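Getting burnt-on grease off baking trays (and keeping it off)

Posted September 1, 2018

Right, trays. I've been meaning to write this one up since July, when I finally pulled everything out of the drawer under the oven and had a proper look at the state of it.

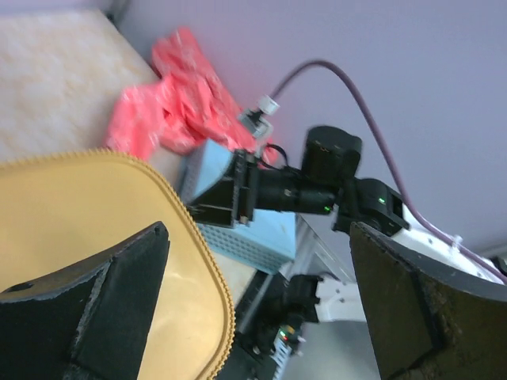
I own far too many of the things, and most of them had that brown sticky varnish in the corners that laughs at washing-up liquid. So I spent a rainy afternoon trying all the tricks people swear by, and these are the ones I still use.

Bicarb paste. Three spoons of bicarbonate of soda to one of water, smeared on thick and left overnight. Not an hour, overnight! In the morning it comes away with a damp cloth and a bit of elbow grease. Don't use it on bare aluminium though, it goes a nasty dull grey and you won't get the shine back.

Hot soak with a dishwasher tablet. Lay the tray flat in the sink, cover with the hottest water your tap will give you and drop in one tablet. I get mine in the big tub from Esska and they're no better or worse than the dear ones. Wear gloves, and keep non-stick out of it.

Scrunched foil. Good for steel trays and oven racks, dreadful for anything with a coating. I ruined a lovely Skotton roasting tin this way and I'm still cross with myself.

Vinegar and bicarb together. Everybody loves the fizz, me included, but once it stops fizzing you've mostly got salty water. Use one or the other.

For non-stick, go gently: warm water, a soft sponge, 14 minutes' soak while you have a cup of tea, and then again if it needs it. If the coating is flaking, I'd bin it.

Drying matters more than I used to think. I put mine back in the oven while it's still warm from dinner, door ajar, and I haven't had a rusty rim since (the rolled edges are the worst for holding water). Then they go in on their sides, with a sheet of kitchen paper between the nice ones.

As for keeping them clean, I line everything now. Vodidell parchment is the one I like, as it doesn't curl up the second you let go of it. Cut a few sheets to size when you open the roll and keep them flat under the trays, and you'll bless yourself on a busy evening.

Next time I'll do the oven door glass, including the bit between the panes, if I can work out where I put the screwdriver.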